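Ekitix Adds Cufflink and Collar Stay Sets to Its Bodin Accessories Line

New pieces use a revised plating process and a single closure across all designs; first shipments to retailers planned for August

GRERODPORT - Ekitix, a maker of men's and women's dress accessories, today announced the addition of cufflinks, collar stays and boxed gift sets to its Bodin line. The new pieces join the lapel pins and money clips already sold under the Bodin name and will be offered through the company's online store and through independent menswear and gift shops.

The release consists of 31 items. Most are cufflinks, sold in pairs, in four base shapes: round, square, oval and bar. The rest are collar stays in three lengths, plus boxed sets that combine a pair of cufflinks with either a lapel pin or a set of stays. All items are made from the same two base metals used in the existing line, brass for plated pieces and stainless steel for unplated pieces.

Cufflink construction

Earlier accessories in the Bodin line did not need a moving closure, and Ekitix did not have a standard one. The company reviewed the three types most often used in cufflinks - fixed back, chain link and swivel bar - and selected the swivel bar for the full range. The bar turns on a pin set through two posts, and a flat spring inside the stem holds it in either the open or the closed position.

The post measures 18 mm from the back of the face to the center of the bar. This length was chosen to pass through four layers of fabric on a standard French cuff without pulling the outer layers together. A shorter post was tested and rejected for use with heavier oxford and twill shirts.

Each closure design was cycled open and closed 1,000 times on a bench fixture before approval. After cycling, the bar was required to hold position when the cufflink was held face down and tapped against a padded surface. Samples from each production lot will go through the same test. If a sample fails, the lot is held and the springs are replaced before any pieces are packed.

"The closure is the part that wears out," said Perrine Sabatier, product director at Ekitix. "A face can pick up a scratch and still be worn for years. Once the bar swings loose, the cufflink ends up in a drawer or on the floor of a taxi. We put most of the development time into the stem and the spring, and we used one part number for all four shapes so that we can repair them."

Plating and finish

Plated pieces are finished in one of three colors: bright silver tone, dark gunmetal and a warm gold tone. The silver tone finish is rhodium over a nickel-free white bronze underlayer. Gunmetal is black ruthenium over the same underlayer. The gold tone uses a thin layer of gold over palladium.

The underlayer is new to the line. Previous Bodin pieces used a nickel underlayer, which is common in the trade and gives a bright, even base for rhodium. Some customers with nickel sensitivity asked for an alternative, mainly for the money clips, which are handled often. White bronze plates more slowly and needs a cleaner surface, so the polishing sequence was extended by one step. Lapel pins and money clips will change over to the new underlayer as current stock sells through. Item numbers for the changed pieces will carry the suffix W.
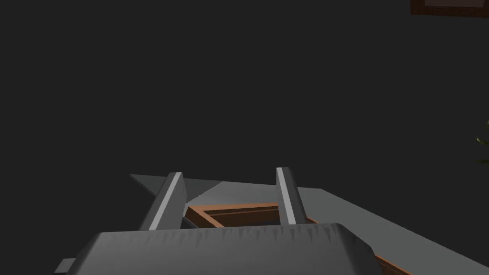
Stainless steel pieces are not plated. They are sold with either a brushed or a mirror finish. On brushed pieces, the grain runs in the long direction of the face; on round faces it runs parallel to the bar when the bar is closed. The mirror finish shows fingerprints more readily than the brushed one, and Ekitix recommends the brushed finish for daily wear.

Enamel colors

Eleven of the cufflink designs have enamel faces. The enamel is a soft type, filled below the level of the raised metal lines and cured in an oven, and it can be felt as a slight recess under a fingertip. A clear epoxy dome is not applied. The company tested domed samples and found that they yellowed near the edge after long exposure to light, which was most visible on white and pale blue.

Colors offered at launch are navy, burgundy, forest green, white, pale blue and black. Two-color faces pair navy with white, burgundy with pale blue, or green with black. Retailers may request other pairings from the six stock colors with a minimum order of 400 pairs per design.

Collar stays

Collar stays are supplied in lengths of 2.25, 2.5 and 2.75 inches. They are cut from stainless steel sheet, tumbled to remove the edge burr, and finished with a brushed surface on both sides. One end is pointed and the other is rounded. The length is stamped near the rounded end so that mixed stays can be sorted after laundering.

A version with a small magnet was considered and will not be part of this release. The magnet used in the samples was strong enough to hold a collar point in place but added thickness that could be seen through lightweight fabric.

Boxed sets and packaging

Boxed sets come in a hinged box covered in dark gray paper with a fitted insert. The insert lifts out, and the box can then be used as a small tray for the pieces at night. Single pairs of cufflinks and single sets of stays are packed in a slide box of the same paper. No plastic window is used on either box.

The boxes fit the standard mailers already used for the line. Gift notes can be added to online orders at checkout and are printed on a card that sits under the lid. Engraving is available on the stainless steel bar cufflinks and on collar stays. Bar cufflinks accept up to 3 characters per face, and stays accept one line of up to twelve characters. Engraved orders ship separately from other items and take additional time.

The Amis set

One of the boxed sets is sold under its own name, Amis, and is intended for wedding parties and similar groups. It contains a pair of round cufflinks and a matching lapel pin, and is ordered as a group rather than one box at a time. All boxes in a group order are plated in the same batch to keep the color consistent from piece to piece. This matters most with the gunmetal finish, where small changes in bath temperature can shift the tone toward brown.

Group orders may include different engraved initials in each box where the steel bar cufflink is substituted for the round one. The person placing the order enters the initials in a single form and receives a proof by email. Production does not start until the proof has been approved. Boxes are labeled on the outside with the initials they contain.

"With group orders, the usual complaint in this business is a mismatch," Sabatier said. "Someone is added to the party late, a single piece is ordered, and it comes from a different batch. We now keep a color record for each group, and an added piece is matched against that record before it leaves the building."

Care and repair

Plated pieces should be wiped with a dry, soft cloth after wear and kept away from perfume and hair products. Dip-type jewelry cleaners should not be used on any plated or enameled item. Stainless steel pieces may be washed in warm water with mild dish soap and dried at once. Cufflinks should be removed before a shirt is sent out for cleaning - pressing equipment can bend the bar past the point where the spring can hold it.

Ekitix will replace the spring and bar on any Bodin cufflink at no charge for two years from purchase. After that period, the same repair is available for a flat fee that includes return shipping within the United States. Enamel faces cannot be refilled. Replating is offered on silver tone and gunmetal pieces but not on gold tone.

Availability

Cufflinks, stays and boxed sets can be ordered by retailers now, with first shipments planned for August. Online sales will open when retail shipments begin. Amis group orders will be accepted from the same time. The gold tone bar cufflink will follow later in the fall, as its face is being retooled to correct a slight unevenness along one long edge.

Retailers that carry the existing Bodin line may return unopened counter displays for credit toward the new version, which has added slots for slide boxes. The new display has the same footprint as the old one and uses the same header card.

About Ekitix

Ekitix designs and produces dress accessories, including lapel pins, money clips, cufflinks and collar stays. The company operates a design office and finishing shop in Grerodport and sells through its own website and through independent retailers.

Press and sample requests may be sent to the Ekitix press desk. Samples are sent on loan in the silver tone finish unless another finish is specified.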